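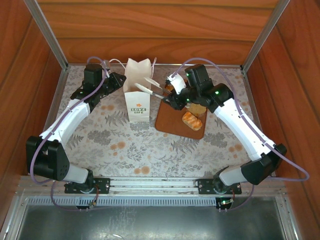 Dace Ots packs lunch the same way every Tuesday. Bag first, then board, then whatever is left from the night before. She has run the counter at Chauke for 10 years, and most of what she sells leaves the shop in a white paper bag.

"People spend money on the food and then crush it on the way out," she says.

Her method is slow. The bag is opened fully and set upright before anything is cut. Bread goes on the board, gets sliced, and rests a minute. Then it goes in with tongs, flat side down, heavy pieces at the bottom. Fruit comes last, wrapped.

Tongs matter more than most home cooks think. Ots likes a pair with long arms and a light spring – a stiff one tires the hand by noon. She tests them on a boiled egg. If the shell cracks, she puts them back on the shelf.

Her boards are brown and plain, and she oils them in September and again in spring. Under them goes a printed mat, usually something with leaves. It catches crumbs and can be shaken out over the sink.

Trevor Clegg, who buys lunch from her most days, has started doing the same at home for his two sons. He bought 48 bags and a new board. The first week took him longer than he wanted – he kept filling the bags before they were open all the way. He now sets them out at night, next to the bread.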